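Teaching an arm when to let go: a chat with the planning lead at Kavness

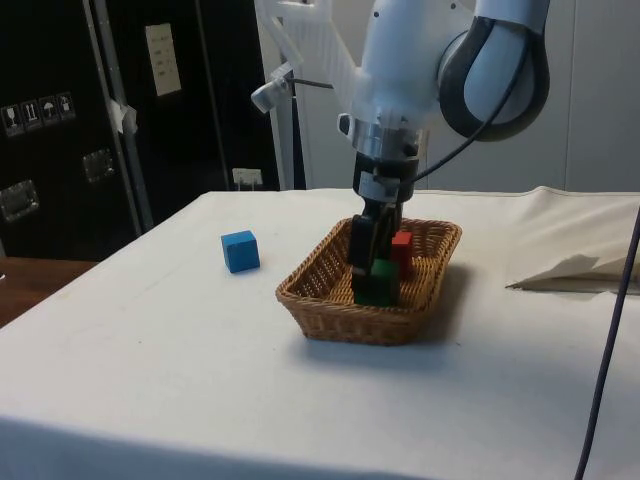 Where the cubes come in

I'd been told to expect cubes, and yes, there were cubes. Wooden ones, in red, green and blue, plus a wicker basket to put them in. I've been writing about robot software for long enough that I've stopped asking why it's always blocks, but I asked anyway, and the woman who leads planning at Kavness laughed at me.

"Because I can tell you what went wrong with a cube," she said. "If the arm fumbles a sock, we can argue all afternoon about whether it was the sock. A cube has flat sides and corners, and the fingers close on it the same way every time. So when it goes badly, it's our code."

She's been on the project since March, and her small team looks after two things: the task planner, which everybody there calls Drargate, and a replay tool called Killness that lets them scrub back through a run. (She didn't pick either name and wouldn't say who did.) I spent a morning with her and came away with far more notes than I can use.

The basket is the hard part

I assumed the picking would be the tricky bit. She says the basket gives her far more grief.

"On an open table you've got room. You come down, you close, you go up, fine! In a basket there's a wall on every side, and maybe another cube sitting right next to the one you care about. The finger has to go somewhere, and the planner has to know that before it commits."

Early on, Drargate treated the basket as a solid box with a hole in the top. That worked for dropping things in from above, but the rim flares out and the weave isn't smooth, and the planner kept turning down moves that any person would have made without thinking. So they gave it a rougher model with a soft margin near the walls. Inside the margin the arm is allowed to go, it just has to go slowly and keep checking the force on the fingers.

"We had 148 rejected plans in one batch," she told me. "I went through them by hand, which I don't recommend, and 33 were rejected for a good reason. The rest were the planner being a scaredy-cat."

I asked what happened to that number after the change. She pulled up the next batch, same size, and it had four rejections in it. She looked pretty pleased, and I would have been too.

What the software thinks it's doing

This was my favorite part of the visit. Killness shows the joint angles and the finger opening, like you'd expect, but next to them there's a plain line of text with the planner's current belief. Things like "holding green" or "green is in basket, not holding." You scroll through a run and watch it change its mind.

"Most of our bugs live in the gap between those two," she said. "The fingers are open, and the planner still believes it's holding something. Or it's let go, and the camera can't see the cube because the gripper is in the way, so it decides the cube has vanished and goes looking for it. That one was funny for a day."

The fix for the vanishing cube was simple enough that even I followed it. If a cube goes out of view while the gripper is over it, the planner keeps the last good position and marks it as stale. It can't plan a new grasp from a stale position, but it also isn't allowed to panic. Once the arm has backed off, it takes another look and either confirms or corrects.

I wondered whether color did a lot of the work there. Some, she said. The labels in the log are colors because that's easiest for people to read, but the tracker itself keeps a separate ID for each cube, and they test it with two of the same color to keep it honest.

On letting go

Releasing sounds like nothing, right? Open the fingers and leave. She talked about it for a good twenty minutes -- I checked my recording.

The old release step opened the gripper all the way. In a basket, a finger swinging wide can shove the neighboring cube or catch on the side. Now it opens just enough to clear, waits for the force reading to settle, and lifts straight up before opening any further. The whole release used to be one command and it's now a little state machine with its own timeouts.

"I resisted that," she admitted. "I like one command. But every time we tried to be clever and keep it short, we were back in the logs the next morning."

What's next

A second team in Bragança is going to run the same planner on their own setup, and she's nervous about it in a cheerful sort of way. Their table is a different height and their calibration routine is older. She's been pulling hard-coded values out of the config files to get ready, and had found 156 of them when I visited. Some were hers.

After that she wants to get Drargate explaining its rejections in words, in the same plain style as the belief line in Killness. She has a rough version already. It mostly says "too close to wall," and she'd like it to start saying which wall.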